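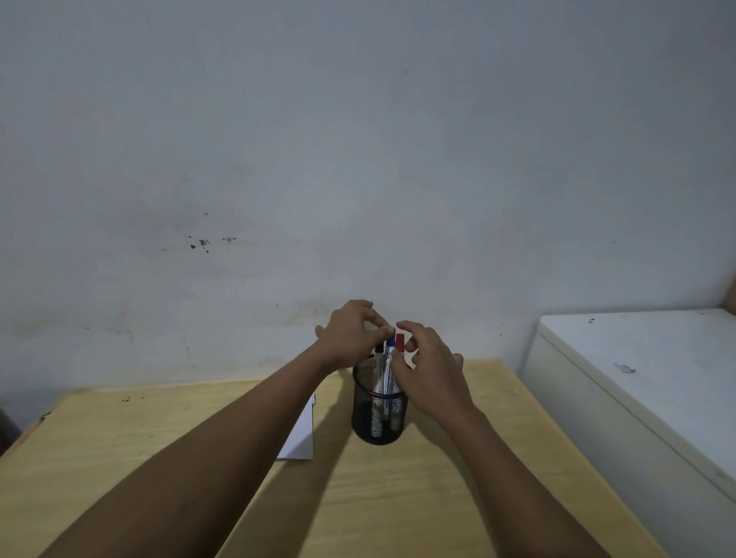

Felt Pens and Drying Time: A Small Study of Writing Tools in the Study Rooms of Skestwood

Areeba Rizvi and Shahzad Jafri

1. Background

Students at Skestwood College share the pens in the study rooms. Every term many of them are thrown away, and people say that the pens are "dead". We wanted to learn if they are really empty, or if the ink only dried at the tip. Our supervisor in the Lomier program agreed that this is a good topic for a first-year project, and we started in March.

The college orders 2000 pens in one school year. This number comes from the supply office. We could not find out how many of them are felt pens and how many are ballpoints, so our report speaks only about the felt pens which we collected ourselves.

2. Method

We used one type of pen, Skarex, in 10 colors. Each pen was left open on a shelf for a fixed time and then tested on plain paper. The test was a straight line, drawn with a ruler and a steady hand. We wrote down the place on the line where the color became weak. Shahzad drew all the lines, so that the pressure stays similar.

After the test each pen was closed and stored flat. The next morning we tested it again, in the same room and on the same paper.

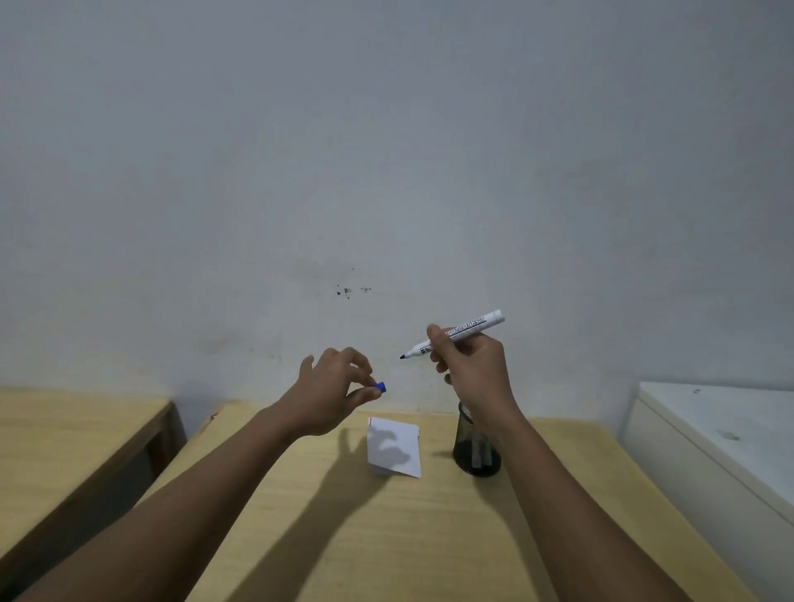 3. Results

Pens left open for one hour showed almost no change. After one night the light colors, mostly yellow and pink, gave a broken line. Black was the strongest in every test. Most of the weak pens became better after they rested closed and flat, but the ones which stayed open for a full weekend did not recover.

We were surprised by the green pen. It was weak already at the beginning -- maybe it was old stock -- and we left it out of the comparison.

4. Discussion

Our sample is small and the room was not always the same temperature. Also we did not weigh the pens, so we can't say how much ink was lost. Sandberg Hall has a better scale, and we would like to use it in the second part. Still, we think that a part of the "dead" pens could be used again after one night of rest.

Contact: Skestwood College, Lomier Program Office | Copyright Skestwood College | Back to top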